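3. Late Registration and Effective Stack Depth

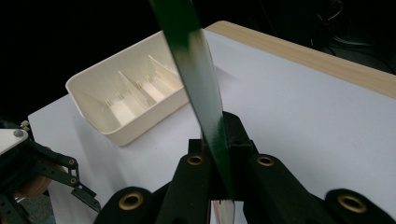
Figure 1. Glossy green strip pinched in the slot of a black hand-held gripper.

3.1 Setting and records

The hands analyzed in this section come from the weekly no-limit hold'em tournament at the Cakholm card room. Each player starts with 300 big blinds, and blind levels last 15 minutes. Registration stays open through the end of level five. A player who enters late receives a full starting stack, so the entrant gives up hands but no chips. Re-entry is allowed under the same rule until registration closes.

Seat assignments and entry times were exported from Vorkley, the tournament clock used by the room. Hand records were kept at the table by two dealers and entered later by Evie Ackroyd. Entry times in Vorkley refer to the moment the seat card was printed. The first hand a player was dealt could come later than this, mostly when the assigned table was in the middle of a hand, and we use the time of the first hand dealt wherever it was written down. Where it was missing, the print time was kept and the record was flagged.

Hands played after a table break were assigned to the new table from the first full orbit. Partial orbits were dropped. This removes some short-handed play near the close of registration, a period in which seats are filled unevenly, and the estimates below should be read with that in mind.

3.2 Definition of effective depth

Let s(i) be the stack of player i at the start of a hand, measured in big blinds. For a pair of players i and j, effective depth is the smaller of s(i) and s(j). The depth faced by player i is the mean of this quantity over all opponents dealt into the hand. Antes are not subtracted. We tested a version in which they were, and the ranking of players within a hand did not change.

The measure differs from the Hunley ratio, which divides a stack by the cost of one orbit and ignores the stacks of opponents. For early levels the two carry much the same information. They separate once late entrants arrive, as a full starting stack at level five covers fewer big blinds than it did at level one, and a long-seated player with a large stack then faces opponents who cannot match it. The Hunley ratio records no change for that player. Effective depth falls.

3.3 Treatment of late entrants

A late entrant is defined as a player whose first hand is dealt after the end of level two. Players who bust and re-enter are treated as new entrants for the purpose of depth, but they keep the same identifier in the model of opening frequency. Roland Pilkington proposed coding them separately – their opening ranges after re-entry are visibly wider – and this coding is used in the second specification.

The first specification regresses the decision to open on effective depth, position, blind level and a late-entry indicator. Position is entered as the number of players left to act. Blind level is entered as a set of indicators, since the blind schedule doubles at some steps and rises more slowly at others. Standard errors are clustered by player.

The second specification adds the re-entry indicator and its interaction with depth. Hands in which a player was absent from the table were excluded for that player and kept for the rest. Folds made by the dealer on behalf of an absent player would otherwise count as tight play.

3.4 Sources of error

Stack sizes were recorded at the start of each level and updated from pot sizes between counts. Errors in a pot total therefore carry forward until the next count. When the updated stack and the counted stack disagreed by more than 5 big blinds, all hands since the previous count were removed for the players involved. Side pots were the usual source of disagreement.

Entry time is also not assigned at random. Players with more experience may choose to register late, and the late-entry indicator would then pick up skill as well as the effect of a shorter stack. We have no independent measure of skill for the Cakholm field. The coefficient on late entry is reported as a description of play among those players and is given no causal reading. The depth coefficient is less exposed to this problem – it varies within a player from hand to hand – and is the one carried into Section 4.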